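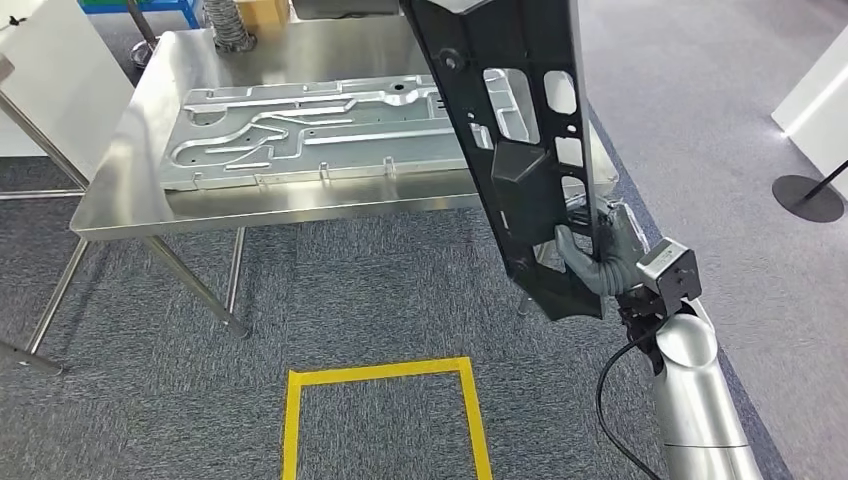
Long black moulding held up in front of the stainless bench, stamped panel lying flat on top

Subject: Re: Re: [trimbench] clips vs tabs, and where is everyone working

Date: 2022-03-05

Quick one, on my way out the door, will do a proper reply when I'm back at a real keyboard. Quoting the bit I'm answering, have snipped the rest.

> Has anyone sorted a decent way of storing the long black mouldings
> between test fits? Ours are leaned up against the wall and I reckon
> two of them have taken a set. Also curious what people are using for
> a bench. We've got an old workbench with a timber top and the stamped
> panels are getting scratched to bits on it. Had to bin one in
> February. Also also, is it worth marking out the floor or is that
> overkill for a small room? We're in a garage, 13 of us on the roster,
> never more than a few in at once.

Ok, in order.

Mouldings first. Don't lean them. Long narrow part with that many cutouts in it, it'll sag wherever there's the least meat, and on ours that's between the cutouts. The boxy housing in the middle doesn't help, all the weight wants to go there. We had 26 of them standing in a corner at the Lewis unit over a hot long weekend and 7 were no good for fitting after. Lay them flat, ribs down, on two padded rails. The cheap Skaltden shelf brackets with pipe lagging over them do the job fine. Space the rails so neither one lands under the housing.

Carrying them, hold low with the part upright and a bit tilted, or get a second person and carry it level. Anything in between and you'll catch the top on a door frame. Ask me how I know. Gloves if the edges haven't been trimmed.

The round boss up near the one end, check it before you do anything else. If it's been knocked the part will look perfect and never line up. I run a thumb round it. Dernex used to sell a little plug gauge for these but I haven't seen one listed for ages, if anyone has a spare I'd pay postage.

Bench. Stainless, every time. Ours is an ex-kitchen one, brushed top, raised lip along the front. Lip is the good bit, stuff stops rolling onto your feet. It's also the annoying bit when a panel overhangs the front, so keep the whole panel in behind it. The big aluminium panel takes up most of the width as you can see so there's not a lot of spare room for tools, they go on a trolley.

Re the scratches, I'd bet it's grit in the timber and not the timber. You won't ever get it all out. Wipe the stainless with a damp rag, dry rag after, then put the panel down. Put it DOWN, don't slide it. The channels will hide marks pretty well but the flat bits between them show everything under a light. And watch the little upright tabs along the front edge, they bend if you so much as look at them. Bend one back once and you'll get away with it, twice and it's off. I have the panel with the tabs facing me so I'm not reaching across them in a sleeve. Others here do it the other way round and swear by it, whatever.

Somebody asked on the old list about blowing out the winding channels. Soft brush, then air. Air on its own just shifts the swarf round the corner and it sits there. Same with the small round holes.

Floor. Not overkill. We put a rectangle of yellow tape down in front of the bench and it was the best roll of tape we ever bought. Rule is nothing lives inside it. No boxes, no bags, no trolley. Before that I'd be standing there with a moulding taller than the doorway trying to feel for a clear spot with my foot. Tape on carpet is a pain though, I won't lie, ours is the dark grey speckly stuff and the first lot lifted at the corners inside a fortnight. Vacuum first, press it down hard, leave it overnight before you walk on it. The Veltix tape held better than the hardware store one. Cost nearly 60 dollars with the postage so split it with someone.

Concrete floor in a garage you'll be right, just degrease it.

Couple of things I'd like back from you lot:

- how are you labelling left and right on the mouldings? paint pen comes off on my gloves
- anyone tried foam under the stamped panel? worried it'll hold grit same as the timber
- bench height. ours is fixed and my back is not happy with it

To the original poster, don't bin the two that have bent yet. Lay them flat somewhere warm with a bit of weight on for a week and try them again. Might come good, might not.

Gotta run, have the van till four. Will dig out the rail spacings tonight and post them if noone beats me to it.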